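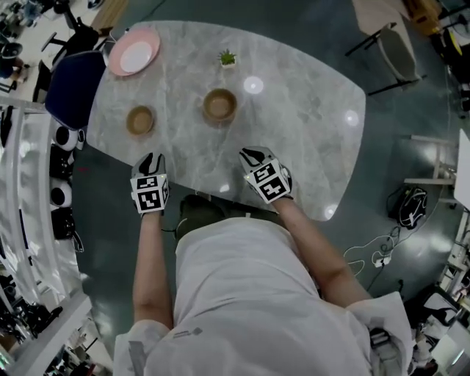

Marker cubes on both gloves, two brown bowls on the marble table.

Filed under: Software & Control / Conversations

I'd been trying to get Fernanda Mota to sit down with me since the spring, and when she finally did she talked for two hours and ate nearly all the cookies I'd brought (fair enough, they were good). She writes the tracking and retargeting code at Sketow, the part that takes where a person's hands went and turns it into something an arm can follow.

I started with the cubes, which is where everybody starts. Why a cube on each hand when you could just stick on one flat tag?

"Because people turn their wrists!" she said. "You pick up a bowl, you tip it, and your flat tag is edge-on to the camera and I've got nothing. With a cube I usually see two faces, and two faces that don't share a plane give me a much calmer orientation." One face on its own can flip, she explained – the solver finds two poses that fit the corners almost equally well, and the hand seems to snap over and back between them. She spent most of last November on that. Her fix was to keep both answers alive for a few images and let the motion decide, and she's still a bit proud of it.

The package that does all this is called Magalhães. I asked who picked the name and she blamed Lionel Pruvost, her office mate, who does the planning side and who wandered in at this point to defend himself and take a cookie.

What surprised me was how much of her worry goes to the furniture. A shiny marble top bounces the ceiling lights straight back up, and if one of those bright spots sits next to a tag, the corner detector can get dragged over by a pixel or so. "A pixel sounds like nothing," she said, "and then you project it out to the fingertips." So she throws away any face where the border contrast is lopsided. On one session that meant dropping 59 detections out of 624, and she'd happily have dropped more.

"Lionel hates the gaps," she added.

"I do hate the gaps," Lionel said. His planner wants a smooth path, so he fills the short ones with a spline and refuses to touch the long ones. They argued for a good ten minutes over what counts as long, and I just let the recorder run.

I wanted to know what she'd rip out if she had a free month. No hesitation: the calibration tool. It goes back to Zanholm, her old job, and it still writes its output to a text file that you copy by hand into a second text file. "I got a minus sign wrong once and the arm reached under the table. In simulation, thank goodness."

And the next thing? Contact. Right now the code knows where the hand is, but it has to guess when the fingers have closed on a rim, and it guesses from speed alone. She's got a branch that looks at the bowl too – if bowl and hand start moving together, call it a grasp. Lionel thinks it'll fall apart the first time somebody slides a plate instead of lifting it. She's already writing the test for that.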